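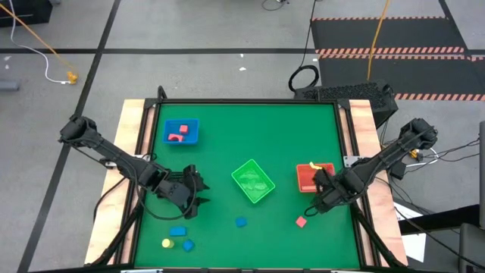
List: block-play
Date: Tue 13 February
Subject: Re: bins by color and the pieces that don't match

> We have the blue, green and red bins and a mixed lot of wooden blocks.
> Sorting by color works until you reach the natural ones and the yellow
> ones, which have no bin. At the moment they go wherever there is room.
> Is it worth buying a yellow bin, or should we sort by shape instead?
> Also, the arches get mixed up with the cubes.

I would not buy a fourth colored bin yet. Two separate questions are being mixed here: which bin a piece belongs to, and what happens to pieces with no bin.

On the first, color and shape should not be used in the same pass. Our Lendcombe set is sorted by color only. Arches go in with cubes of the same color. If you want the arches apart, do a second pass by shape after the board is clear.

On the second, use a container of a different kind. A fourth plastic bin in a color that matches nothing gets read as one more category. Black mesh reads as "other". 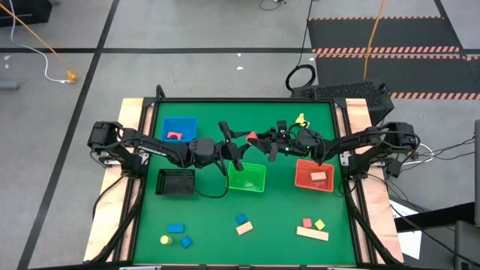 Cylinders need a note of their own. Stood on end they stay put; laid on their side they travel. Long planks should be checked against the inside length of the bin before you settle on a layout. The Ninari bins take our cubes and short rectangles flat, but the longest planks rest on the rim at an angle and keep other pieces out.

For the board, a plain matte surface with a low rail is enough. The green bin is hard to pick out on a green board, so I turn it a little off square. Blue and red can stay parallel to the edge.

For quantity, we put out 19 pieces per round and keep the rest in storage. With five or fewer the sorting is trivial.

I have not used the Pasis inserts, so I can't comment on the divider question from November.

--
Block-play mailing list

Recent in this list:
Re: Ninari bins, lid fit
Arch blocks, inside radius
Urbonaitė catalog, page 7
Storage for 800 mixed pieces

This archive uses cookies to remember your display settings. Accept | Settings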